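Towel Folding: Your Questions Answered

We love towels at Lavel, and we get a lot of mail about them! These are the questions that come up most, with the answers we give our own friends.

Do I really need a table?

You don't need one, but try it once and you may never go back to the bed. A big, smooth tabletop lets the fabric slide, so you can square up the corners without fighting a quilt. Clear the whole thing first — crumbs love terry.

How should I start with a towel that's all twisted up?

Find the two corners of one short end and lay them flat. Then work your way along, opening the gathers as you go. A diagonal twist usually means one layer has crossed over another, so lift the top layer and bring it back across before you smooth anything.
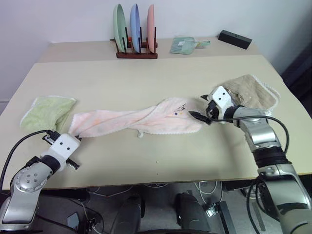 Which way should the hanging loop go?

Inside! Turn the towel so the loop sits on the edge you fold in first. If yours is halfway along a long side, like the white one on the pink towel, fold that side toward the middle and it disappears.

What about scalloped edges and embroidery?

Show them off! Fold in thirds lengthwise, then in half, and keep the scalloped border facing out on the shelf. With an embroidered towel, start with the design face down so it ends up on top.

How many towels fit in a stack?

We stop at 6 bath towels. Taller piles lean, and then you're folding them all over again.

Can I mix colors?

Please do! Green, pink and brown look lovely together, and matching trim ties them into a set.

How long does a full basket take?

A basket of 15 hand towels is a nice job for a Friday evening with the radio on.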